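Bench notebook, evidence prep room
January. Entry by Wim Jacobs

Picked up where I left off on the breath instrument in the Arriaga matter. The defense side wants to know whether the readings can be trusted, we have been hired to say yes, no or it depends, and anyone who has worked here longer than a month can guess which of those I'm leaning toward.

What we have from the county so far: the maintenance log, the operator's card, and the printouts for both of the client's samples. What we do not have is the simulator solution certificate for the bottle that was in use that night. The log gives the bottle as lot 2718. The certificate they sent is for a different lot and has a coffee ring on it. Nuria Peñalver has written to the prosecutor's office twice. The first reply thanked her for her interest.

The observation period is the other sore spot. The officer's form says the client was watched for the full period before the first sample. The station video has him alone at the counter for part of it while the officer goes looking for a pen. I ran the clip against the clock on the wall and then against the clock on the instrument, and the two clocks do not agree with each other, so page 131 of the discovery now has three separate opinions about what time it was. Ermanno Caruso thinks this is the whole case. Adanech thinks it's a nice footnote and the judge will want the solution certificate. I have worked with both of them long enough to write both down and go to lunch.

Bench check started at 9:30. Warmed up our own unit (the old Stumix, still going, still smells like a gym bag), ran air blanks until it stopped complaining, then the reference solution. Blanks clean. First reference reading a touch low, the next ones fine. I changed the mouthpiece tube after the first one, which I should have done before, and have noted so in the run sheet in case I am ever asked under oath whether I changed the mouthpiece tube.
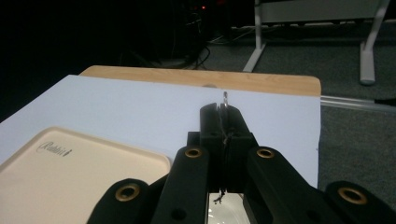

Bench, small silver piece against the white paper.

After lunch, mouth alcohol. Tsung-han Poon rinsed with the cheap mouthwash and blew at intervals, and was a good sport about it. The early blows came out high and dropped off fast, as expected. Our slope detector flagged the first and let the second through without a murmur. I would like to be surprised by that. The county's unit is a newer model with different firmware, so none of this transfers straight across, and Adanech Workneh has asked me to put that sentence in the report before the other side puts it in for us. Fair.

Things I got wrong today, for the next person:
— Started the timer on the rinse and not on the spit. Redid it.
— Labeled two run sheets B. The one with the torn corner is really C.
— Told Ermanno on the phone that the draft would be done this week. Did not say which draft.

Still to do. Get the right certificate or a letter admitting there isn't one. Ask Stodidport for the service history on the county's unit, since they did the last calibration before Bredetau took over the contract and each of them says the other has the file. Repeat the mouthwash series with a second person (Tsung-han says it should be me). Redo the clock comparison from the original video, because the copy we got drops frames whenever something interesting happens.

Powered down at 5:40. Reference bottle back in the fridge, left side, with the cap on this time.

Last updated: January, 5:52 p.m., W.J. (fixed the B/C mixup in the run sheets)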